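Zelum – notes and parts list for stripping old office desktops

README, last touched in January

Hello! If you've landed in this folder you're probably either helping with the teardown or wondering why there's a spreadsheet with a column called "screws, annoying". Zelum is my running record of taking old desktop towers to bits for parts, and this file is the bit you should read before opening anything else. I've written it the way I'd tell you over a cup of tea, so it wanders.

What's in the folder

parts.csv is the main one, one row per part. towers.csv has one row per machine, with the shelf it came off and the shelf it went back to. notes/ is where I dump everything that doesn't fit in a column, and there's a lot of that. Photos go in photos/ and are resized to 600 on the long side, which is plenty for finding a connector you've forgotten.

The names are simple. Stalport is the bench, Grustarton is the store room where the shelves are, and Thaler is the box of odd screws (it was written on the lid when I got it and it stuck). If a row says "Thaler" under location, good luck to you.

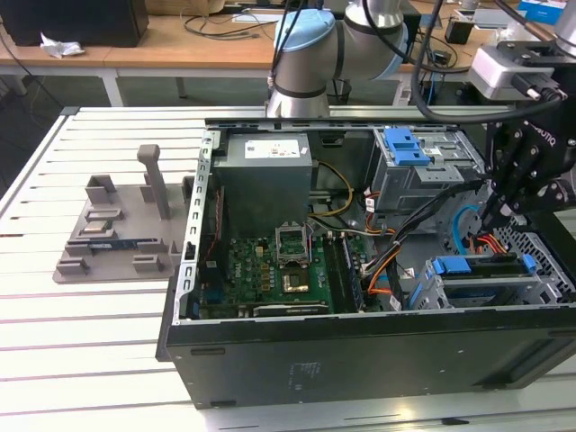
I like to work with the case on its side and the panel off, and I leave the power supply in until last. It's heavy and it keeps the whole thing from sliding when you're tugging at a drive. The blue plastic bits on the drive bays are the handles and latches, so have a good look at those before you reach for a screwdriver! I once spent a whole tea break hunting for screws that weren't there.

The order I go in is cables, drives, memory, cards, then the board. Rosalie Riedl does cards first and swears by it. Her rows have RR in the initials column and mine have FP, so if the order of two rows looks odd, check that before you fix anything.

Condition codes

A is clean and complete. B is marked or dusty but all there. C means something's missing, even if it's only a clip. X is scrap. Please don't invent a B+, I know it's tempting. A part with no code hasn't been looked at, and I'd like it left blank until somebody has.

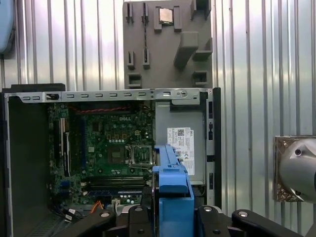 Reading time: 2 minutes (500 words)

Sockets get their own row, separate from the board they sit on. It looks fussy, but I got fed up with boards listed as A when the pins were a mess. If the processor's out, put "empty" under contents and put the retention lever down before the board goes in a bag – they snag on everything.

For power supplies, copy the model off the label while the thing is still in your hands. The print is tiny and I've mixed up my 5s and 6s more than once. Cables that are fixed to the supply don't get rows. Loose ones do, by connector, and the colours can go in the notes if you feel like it.

Bags hold one board each. Small bits go in the trays, up to 50 to a tray, and after that start a new one and give it the next letter.

Still to do: merge the two memory tabs, sort out the duplicate shelf numbers, go through Thaler (ha). Corrections are welcome, just add a line to notes/changes.txt with your initials.

Flurina Pichler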